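Drying Times for Wooden Kitchen Utensils in Shared Student Housing
Project report, Haveo residence group, 2019-08-28 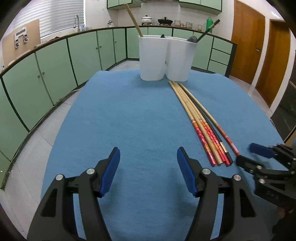 The residence at Drarnthorpe has one kitchen for each floor, and most of the wooden utensils in it are shared. Spoons, spatulas and cooking chopsticks get washed in the evening and are often put back in the drawer damp. In February two drawers had to be emptied due to mold. Our project looked at how long these items take to dry and whether the way they are stored makes a difference.

Method

We bought new untreated utensils and weighed each one on a kitchen scale that reads to a tenth of a gram. Each item was soaked in tap water for 10 minutes, shaken twice and left to dry in one of three ways: flat on a cotton cloth, upright in an open jar, or in a closed drawer. We weighed them again every half hour until the weight stopped changing. In total we took 162 readings. The kitchen window stayed shut during all tests.

Results

The upright jar was fastest. Chopsticks stored this way were back to their starting weight after 90 minutes. On the cloth they took longer, and the side touching the fabric still felt cool when the top side was dry. Items in the drawer had not reached their starting weight by the next morning - this was true for every type we tested.

Bundling mattered more than we expected. Chopsticks kept together with a rubber band dried slowly in the middle, even in the jar.

Problems

Our first scale drifted, so the first day of readings was thrown out. We also did not measure humidity, and the weather changed during the second week. A repeat should include a cheap humidity meter.

Recommendation

Each kitchen should get two open jars, and the bands should come off before washing.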